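We use cookies to keep your cart working. Accept | Settings

Pistavo two-arm bench kit: come and have a go

14 shares | 10 comments

I run the demo bench at Zadik, and the Pistavo is the one people end up crowding around on our open days (kids and retired fitters especially!). It's a pair of arms with two-finger grippers that can work on the same item from opposite sides, and it sits on an ordinary table. You can drive it yourself or just watch me do it with a coffee in hand.

Our favourite job is chargers and cables. Cords are a pain for any machine – they flop, they loop, they catch on things – so it's a fair way to judge the kit before you spend any money. Bring something awkward from home if you like, as long as it fits in a lunch box.

The fingers cop a lot of wear and we treat them as a spare part. Each kit ships with a second set, and extra ones are $80 a pair in any colour you like, provided it's black.

Next open day is Wednesday, doors at 11, at the Varghese Street workshop. It's free, but put your name down so I know how many chairs to set out. Parking is around the back.
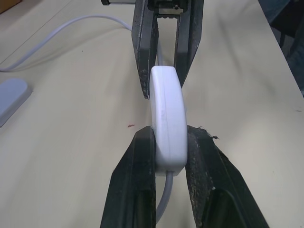 If you can't make it over, the Stakudel store has a kit on its counter through February, and they're happy to let you try it.

Sign up for our newsletter | Unsubscribe any time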